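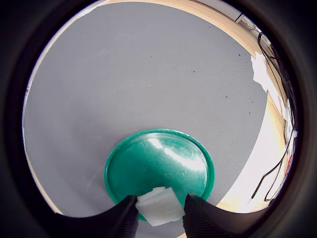 3.2 问卷设计与样本

本节说明居民对燃料附加费的态度数据如何取得。调查在Rendent和Bavura两个地区进行，前者于十二月开始征收道路燃料附加费，后者尚未立法，但议会已两次讨论过类似方案。两地的通勤方式接近，多数就业者自驾上班，公共交通只覆盖城区。选择这两个地区，是为了比较已经缴费的居民与仅听说过该政策的居民在支付意愿上的差别。

样本共400户，按住户登记册分层抽取，分层变量为收入、居住地类型和家中机动车数量。访问员上门完成问卷，无人应答的住户最多再访两次，仍未接触到的由同层备选住户替代。受访者须年满十八周岁，并参与家庭日常开支的决定。租房户的取暖费常包含在房租中，这类住户只回答交通燃料部分，取暖部分记为缺失，不作插补。

问卷分为三个部分。第一部分记录家庭上月在汽油、柴油、取暖燃料和电力上的支出，受访者可以查阅账单后作答。第二部分询问对附加费的总体态度，采用五级量表，从“坚决反对”到“坚决支持”。第三部分给出收入返还的不同安排，包括按人头等额发放、抵减工资税、用于公路养护以及并入一般预算，请受访者对每一种安排分别表态。为减少顺序效应，四种安排的出现次序随机排列。

预调查在Kurian镇进行，访问了30户。预调查中发现，不少受访者把附加费与原有的燃油消费税混为一谈，有人认为两者是同一笔钱换了名称。正式问卷因此在第二部分之前加入一段说明，用中性措辞解释两种税费的征收环节，并删去“环境成本”一词，改用“燃料附加费”。说明文字由访问员照读，不得补充解释。

3.3 总体态度与返还方式

在不提及收入用途时，支持附加费的受访者占19%，反对者占大多数，其余表示无所谓或不清楚。Bavura的反对程度略高于Rendent，但差距在控制收入和车辆数量后不再显著。这一结果与我们最初的预期不同。我们原以为已经缴费的居民反对更强，从数据看，实际缴费经历对态度的影响有限，对政府如何使用收入的判断则更为重要。

加入返还安排后，态度有明显变化。按人头等额返还得到的支持最多，低收入层尤其如此；抵减工资税主要受到在职者欢迎，退休住户对它几乎没有兴趣。并入一般预算的方案在各层中支持率都最低。图1显示两根黑色机械夹爪夹着一块白色方块，旁边是一个绿色圆盖。

农村住户的回答需要单独说明。他们的燃料支出占收入比重较高，又缺少替代的出行方式，在访谈中多次提到上班距离和冬季取暖。即使在等额返还的条件下，农村住户中仍有许多人认为自己会净亏损。按其申报的支出估算，这一判断对单人户和两人户大体成立，对人口较多的家庭则不成立，后者所得返还通常超过所缴附加费。受访者很少自行作这样的计算，问卷也没有提供计算结果。

图1 机械夹爪夹持白色方块，旁为绿色圆盖

另有一项开放式问题，询问受访者认为附加费收入最终会用在哪里。编码由两人独立完成，一致率为70%，不一致之处经讨论后确定。最常见的回答是填补财政缺口，其次是“不知道”。把收入用途写进法律条文，是否能够提高居民的信任，本次数据无法检验。位于Bavura以南的Wulton曾采用专户管理的做法，但当地没有可比的态度调查，相关讨论留待第五节。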